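Search posts
Trending Latest Media

Domell Sheds
@domellsheds
1/25/25

Finished rewiring the lights in the shed this weekend. Posting what I learned about labeling, in case it saves someone else an afternoon. Low voltage only, so check with an electrician before you touch house wiring.
14 replies 31 shares

The shed came with the house in Platdale. The last owner ran a 12 volt line for lights, a fan and a door sensor, and labeled none of it. Every wire in the box by the door was the same brown.
2 replies 6 shares

First job was a paper map. I drew the shed from above, marked each light and switch, and gave each run a number. I ended up with 9 runs. I had guessed five before I started.
3 replies 8 shares

Number both ends of a run before you pull anything. I skipped this on run 4 and had to trace it with a meter, lying on the floor behind the mower.
1 reply 12 shares

Masking tape is fine for a day. After one August in a hot shed it dries up and falls off. I use printed sleeves now, or cloth tape and a paint pen.
5 replies 9 shares

Pick your colors and write them on the inside of the box lid. Mine are red for plus and black for minus. The next person can't read your mind, and in three years you are the next person.
4 replies 22 shares
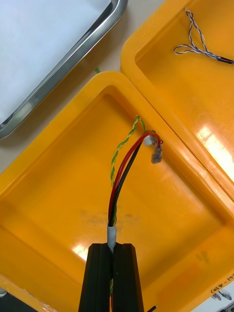
Green and yellow twisted together, red and black side by side.
7 replies 40 shares

Twisted pair is worth using for sensors. My door sensor used to trip whenever the fan came on. I swapped the long flat run for twisted wire and it hasn't done it since.
6 replies 11 shares

Leave slack at every box. I leave a hand's length. It looks messy until the first time you have to cut off a bad end.
2 replies 17 shares

Cost: the wire and the sleeves came from Billerov, and I reused the old switches. The fuse block was the most expensive part. I would buy it again. Before this, one bad light took out everything.
3 replies 5 shares

Someone asked about solder or crimps. I crimp. The shed door slams and I've had soldered ends snap right next to the joint.
9 replies 7 shares

Still to do is the outside light over the door. The old fitting is rusted to the wall, so that waits for warmer weather.
1 reply 2 shares

We use cookies to improve your experience. Accept all Manage settings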